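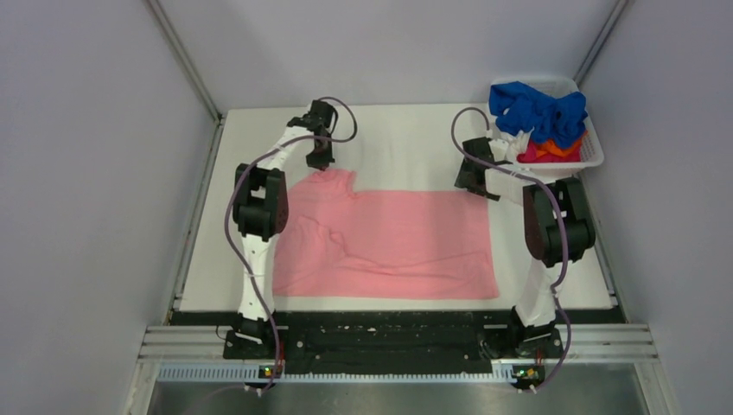

Quand Suqin Xia a présenté sa demande de budget chez Rostier, en avril, la première question de la direction a été le prix des bras. « C'est normal, dit-elle, tout le monde regarde le bras. Mais le bras, c'est la ligne que je connais le mieux, le fournisseur me donne un devis et c'est fini. Ce qui me fait peur, ce sont les petites lignes. »

Elle est responsable des achats techniques pour l'atelier de linge, où l'on étudie le pliage par des robots. Je lui ai demandé quelles sont ces petites lignes. Elle a ouvert son tableau et elle a lu : les câbles de rechange, les doigts des pinces, les profilés, les parois du poste, le transport. Pour ce groupe elle avait prévu une somme, et la facture finale est arrivée à 3763 euros de plus. « Je n'ai pas fait une erreur de calcul. J'ai oublié des choses, c'est différent, et c'est plus difficile à expliquer à un directeur. »

Le poste actuel travaille avec deux bras fixés du même côté de la table. Avait-elle pensé à en acheter un seul pour commencer ? « Oui, et mon collègue Vinzenz Plattner était pour cette solution. Avec un bras, on peut déplacer un tissu. Pour étaler une grande pièce, nous avons voulu pouvoir tenir deux coins. Alors j'ai demandé deux bras dès le début, avec le même contrat d'entretien. »

Vinzenz Plattner, qui s'occupe de l'installation, confirme le désaccord sans se fâcher. « Je voulais garder de l'argent pour les heures de réglage. On achète une machine et on croit qu'elle travaille le lendemain. Moi, je compte deux mois avant de promettre quelque chose à la production. »

Pour le linge lui-même, aucun budget n'était écrit. On a pris des draps et des tissus de couleur dans les stocks. Suqin Xia trouve maintenant que c'était une économie fausse : « Le tissu s'use, on le lave, il change. Il faut le racheter comme un consommable. »

La demande pour un second poste sera déposée après l'été. Elle compare encore l'offre de Seok et celle d'Andcombe, et pour le moment elle préfère ne pas donner de chiffre.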